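The Bed Is My Folding Table, and I'm Done Apologizing for It

I live in two rooms above a tire shop, and neither one has space for a table I could fold a bath towel on. So for the past 8 years every piece of laundry I own has been folded on the bed. My mother thinks this is a sign that my life hasn't started yet. I think it's the best surface in the apartment (and it's the only one that never has mail on it).

I used to be terrible at it, though. I'd dump the whole basket in the middle, fold three shirts, get tired, and push the rest to the foot of the bed, where it lived until Monday. Then I met Kasun Biswas, who ran the linen room at the Jayawardena guesthouse for most of his working life and now teaches a Saturday folding class above the Prultow hardware store. Yes, I paid for a folding class. It was 300 rupees and there was tea!

His first rule was about the bed and had nothing to do with clothes. Make it before you fold. Pull the sheet tight, get the blankets out of the way, and put them at the wall side so you aren't reaching over them. I rolled my eyes a little, and then I went home and tried it, and my folding got straighter that same night.

A patterned sheet helps too, which I'd never thought about. Mine is lavender with a big plaid of pink and light blue stripes, and I bought it purely because it was cheap and cheerful. Kasun would call it a ruler. You line a hem up with a stripe, and you know right away if you've gone crooked. My red things show up especially well on it, so they're what I practice with.
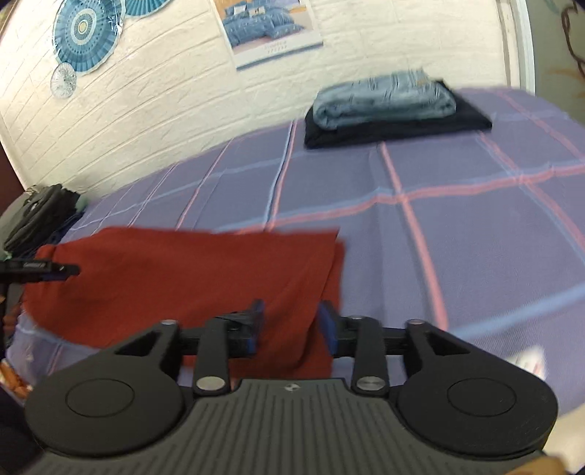
Where the Blankets Go

I keep the folded bedding in a stack against the wall, the navy piece on the bottom and the light patterned blanket on top of it. In winter they'd be spread out, but most of the year they just sit back there looking organized. I like having them in view. A closet shelf would be neater, I suppose, but my closet shelf is holding a sewing machine, two suitcases and a fan that I swear I'm going to repair.

Speaking of fans, the paper ones on the wall are left over from my niece's birthday. They're blue, one of them has teal and white rings, and they were supposed to come down the next morning. I got attached. White brick pattern is a lot of wall to look at while you're matching socks.

The bag is the part I still argue with myself about. It's black, it has straps, and it lands on the bed the second I walk in. Kasun says anything that comes in from the street should stay off the linen, and he's right, and I've bought a hook for it. The hook is in a drawer.

The Hood Problem

Shirts I can do. Towels I can do in my sleep. What beat me for years was anything with a hood, because you get a beautiful flat rectangle and then this floppy lump at one end that won't go anywhere. My old method was to stuff it inside and hope, and you could spot those sweaters in the drawer from across the room.

I asked about it in the second class and got a whole lecture, most of it delivered while he was refolding something of mine. Lay the body flat first and square up the sides. Leave the hood alone until that's done. Then take it by the tip and lift it straight up, so the fabric stands in a peak and you can see where it wants to crease. Lower it toward the body and smooth from the neck outward.
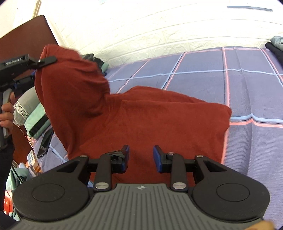

A soft knit needs a gentler hand than a stiff sweatshirt does. If you yank it, the neckline goes wavy, and on anything a bit fuzzy you'll see every place you pressed too hard. I fold the brick red one in thirds and then once more, loosely, and I store it on its edge so nothing sits on top of it. My friends at the Skaston laundromat roll theirs, and I've tried that, but a rolled hood always works its way out in my drawers.

These days I can get through a full load before the rice is cooked. I still lose interest at the socks, and there's usually something dark blue sprawled at the end of the bed waiting for me to decide if it's clean. It gets folded eventually, or I wear it.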